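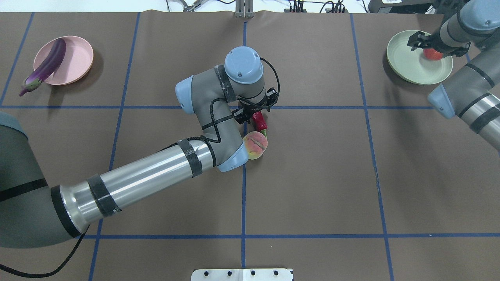 Robotic arm over a work surface marked with blue tape

How to Book Accessible Seating for a Touring Comedy Show

Updated 29 March 2025

The Lenus Theater holds some 2,000 people, and accessible places for touring comedy dates are released together with general tickets. Please read these steps before the sale opens.

Step 1. Register your access requirements
Complete the access form under My Account. Registration remains valid for 366 days and applies to every show in the season. Patrons who registered before January should check that their details are still correct.

Step 2. Choose a date
Select the performance from the calendar and tick "Show accessible places." Wheelchair spaces are in Row 11 of the main floor – level entry is from the Purba Street doors.

Step 3. Add a companion ticket
Registered patrons may add one companion ticket without charge. It must be placed in the same order as the main ticket.

Step 4. Request captioning or interpretation
Not every touring comedian offers a captioned performance. Requests should reach the box office at least 4 weeks before the show and should name the performer, the date and the service needed.

Step 5. Collect your tickets
Tickets are sent by email. Printed copies may be collected from the box office on the night, on presentation of the order number.

Changes and refunds
If a tour date is moved, your booking transfers to the new date. To request a refund instead, write to Elsie Tunstall, Access Bookings, and include your order number.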